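tray_lead
Cuesta finally let us put the arm on table clearing at the Drullport break room. Mornings used to be 12 of us taking turns. We've been testing cans and plates in the simulator first and I love it!
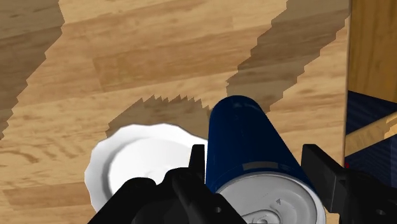
Last edited by tray_lead in January

sixtop
Great, so who loses the hours? At Taluslow it was up to 5 shifts.

tray_lead
My own job is mostly layouts now – I set up tables and watch runs until 9. With the can right by the round plate and glasses standing close, I get picky about the approach. Way more fun than wiping!
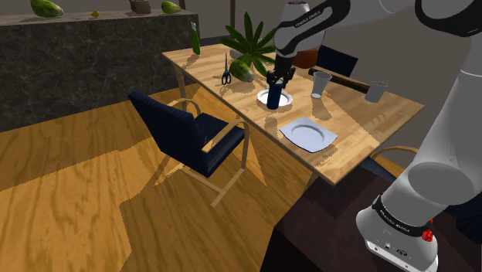 sixtop
Fun for you. The rest of the crew?

cinano_nights
Disagree, sixtop. Ours moved to prep and six asked to stay there.

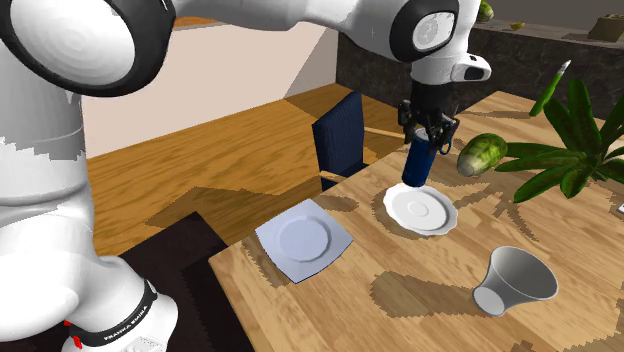 Can over the round plate, other side of the table

sixtop
Ask them again in summer.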